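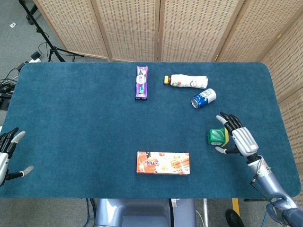
Flunero is hiring a research associate to extend a study on how two-handed robots choose a grasp when objects lie close together. The finding so far is narrow. A policy trained on short demonstrations recorded by one operator does well on upright boxes and poorly on small containers lying on their side, where the fingers have to close over a curved or squarish body without pushing it away. Test layouts therefore mix shapes and poses on a felt mat: a flat snack box, a bottle and a tipped can, with a small green container with a yellow lid near the right hand. The associate will own the part of the project that deals with the tipped and sideways cases.

The current data set, Pusaveck, holds 2784 demonstrations. Each is labelled with object, starting pose, hand used and outcome. Failed grasps are kept and carry a second label for the point of failure (approach, contact, lift or release). Hertta Mustonen's analysis found that keeping the failed grasps in training improved results on sideways containers and made no measurable difference on flat boxes. We do not yet know why, and the position exists to find out.

Duties

Design and run grasp trials in blocks of 50, with 10 layouts per block and five trials per layout.
Record demonstrations by teleoperation. Training is given; expect two weeks before your recordings enter the data set.
Maintain the labelling guide and check a sample of labels from each block.
Retrain and compare policies with and without failure data, reporting all runs, including those that do not converge.
Write up methods and results for internal review, then for publication.

Required

A master's degree in robotics, computer science, mechanical engineering or a related field, or equivalent work experience.
Good Python, and practice with at least one deep learning library.
Some experience with physical hardware. Simulation alone is not enough for this role.
Basic statistics – you should be able to explain when a paired test is suitable and when it is not.

Useful but not required

Work with multi-fingered hands, camera calibration or the Bakunex control software, which we use on both arms.

Terms

The position is full time for 730 days, based in our lab. Trials are run on site; analysis and writing may be done from home on two days a week by agreement. Core hours start at 9:30 a.m. Salary depends on experience and is set out in the information pack. The lab is on the ground floor with step-free access, and operator stations can be adjusted for seated or standing use.

How to apply

Send a CV, a one-page letter and one sample of written technical work to Manju Goel, who will also answer questions about the role and the hardware. In the letter, describe an experiment of yours that gave an unclear result and what you did next. Applications close at 5 p.m. on the last working day of November. Shortlisted applicants will be asked to a video interview, followed by a half-day lab visit with paid travel.

Last updated: October
Contact | © Flunero | Back to top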